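로봇 도입 실무 7주차 강의노트
장비 구매 / 예산 / 일정 계획
배포 2021년 11월 4일

지난주 이어서. 사양서는 다 걷었고 오늘은 돈 얘기. 계산기 준비.

1. 견적 읽기

견적서 세 장 나눠준 것 꺼낼 것. Dalier, Wesico, Sedgwick. 셋 다 팔 한 대 기준인데 포함 범위가 전부 다름. 총액만 보고 줄 세우면 안 됨.

Dalier - 본체+제어기+그리퍼 한 세트. 설치비 별도. 교육 하루 포함.
Wesico - 본체+제어기만. 그리퍼 없음. 대신 설치, 시운전 들어 있음.
Sedgwick - 다 들어 있는데 보증 조항이 짧음. 2쪽 하단 작은 글씨 꼭 읽기.

먼저 할 일은 항목 맞추기. 표를 하나 만들고 세로로 본체, 제어기, 손끝, 거치대, 케이블류, 설치, 시운전, 교육, 보증, 예비품. 빈칸이 나오면 업체에 물어봐서 채움. 추정치로 채우면 반드시 색 다르게 표시. 나중에 본인도 못 알아봄.

부가세 포함/별도 섞여 있음. 작년 조별과제에서 제일 많이 틀린 데. 운송비도 마찬가지, 도착도인지 공장도인지 확인.

2. 실습 예산 - Rorno 과제

Rorno 과제 총액 2,979만원. 과목별 상한은 따로 없고 예비비만 남기면 됨. 이중 설비 외 항목(가구, 물품, 소모품)이 346만원. 나머지가 장비.

346만원이 많아 보이지만 금방 없어짐. 서랍장, 바구니, 과자 봉지, 과일, 그릇, 선반, 조명 보강, 바닥 테이프. 파손 나면 또 사야 됨. 특히 식품류는 유통기한 있으니까 한꺼번에 사지 말고 회차별로 나눠서 발주할것.

가구 고를 때 볼 것
- 손잡이 모양. 봉 형태인지 홈 형태인지에 따라 손끝 선택이 갈림
- 서랍이 끝까지 빠졌을 때 앞으로 나오는 길이
- 상판 반사. 빛이 번들거리면 인식 쪽에서 말이 나옴
- 같은 모델을 나중에 또 살 수 있는지 (단종 주의)

서랍 깊이랑 팔 도달거리는 꼭 같이 적기. 가구 먼저 사고 팔 나중에 고르면 십중팔구 안 맞음. 순서는 작업 정의 > 가구 치수 > 도달거리 > 팔.

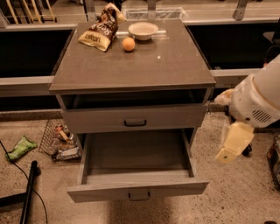
질문. 그리퍼는 팔이랑 같은 업체에서 사야 하나?

대답. 같은 업체면 결합 규격이랑 통신을 따로 안 맞춰도 돼서 시운전이 짧아짐. 다른 업체 제품을 쓰면 가격은 내려갈 수 있는데 어댑터, 케이블, 드라이버 작업비를 견적표에 별도 행으로 넣고 비교해야 함. 둘 다 더해본 다음에 결정.

Wesico 안을 고르는 조는 그래서 손끝 견적을 따로 한 장 더 받아야 함. 제출할 때 빠뜨리면 감점.

3. 바닥 면적, 전기

장비 값만 적고 자리를 안 잡는 조가 매번 나옴. 팔이 도는 범위 + 가구 서랍 다 열린 상태 + 사람이 지나갈 통로. 세 개를 겹치지 않게 평면도에 그리기. 서랍 닫힌 상태로 그린 도면은 반려.

케이블 경로도 도면에 표시. 바닥으로 지나가면 덮개 비용 추가. 콘센트 용량은 건물 쪽에 미리 문의, 증설이면 공사비가 따로 붙고 승인도 오래걸림.

비상정지 버튼 위치. 견적에 한 개만 들어 있는 경우 많음. 출입구 쪽에 하나 더 필요하면 옵션 가격 확인.

4. 납기와 일정

납기는 발주일 기준인지 입금일 기준인지부터. 계산 예시 (Sedgwick 견적 기준)

발주 승인까지 14일
그 뒤 출고까지 27일
합치면 41일. 여기에 운송, 검수, 시운전은 아직 안 들어감.

8월에 발주 넣는 일정은 피하기. 휴가철이라 담당자 부재로 밀림. 넣어야 되면 여유분을 일정표에 눈에 보이게 잡아둘 것.

가구랑 물품은 납기가 짧으니까 팔 도착에 맞춰 뒤에서부터 역산. 너무 일찍 들어오면 둘 데가 없음. 단 서랍장은 예외로 한 개 먼저 받아서 실측. 카탈로그 치수 안 맞는 경우 있었음.

5. 살까 빌릴까

기간이 한 학기면 대여도 비교 대상. 대여료 x 개월수 + 보증금 + 왕복 운송 + 반납 때 원상복구. 손끝 패드 같은 마모품은 대여라도 보통 쓰는 쪽 부담, 계약서 확인.

구매면 유지비 행을 따로. 연간 점검, 예비 패드, 소프트웨어 사용료(있는 경우), 보증 연장. 첫해 금액만 쓰면 안 되고 3년치로.

중고는 이번 과제에서 제외. 가동시간 기록 검증할 방법이 없어서 비교가 안됨.

6. 검수 조건

대금 지급 조건은 검수랑 묶기. 검수 항목은 숫자로. "잘 작동할 것" 이렇게 쓰면 업체랑 싸움남.

쓸 만한 항목
- 지정 서랍 열고 닫기, 반복 횟수와 허용 실패 횟수 명시
- 둥근 물체, 봉지류, 그릇 각각 집어서 지정 위치에 놓기
- 정지 버튼 누른 뒤 멈춤 확인
- 설명서, 예비품 수량 대조

검수에 쓰는 물건은 우리쪽이 준비하는지 업체가 가져오는지도 계약 전에 정하기. 우리쪽이면 그 돈도 아까 346만원 안에서 나감.

제출물

조별 한 부. 비교표, 예산표, 평면도, 일정표. 비교표에는 세 업체 다 넣고 탈락 사유 한 줄씩. 예산표 합계가 2,979만원 넘으면 안 받음. 예비비 행 비워두지 말것.

다음 주는 계약서 문구. 견적서 다시 가져오기.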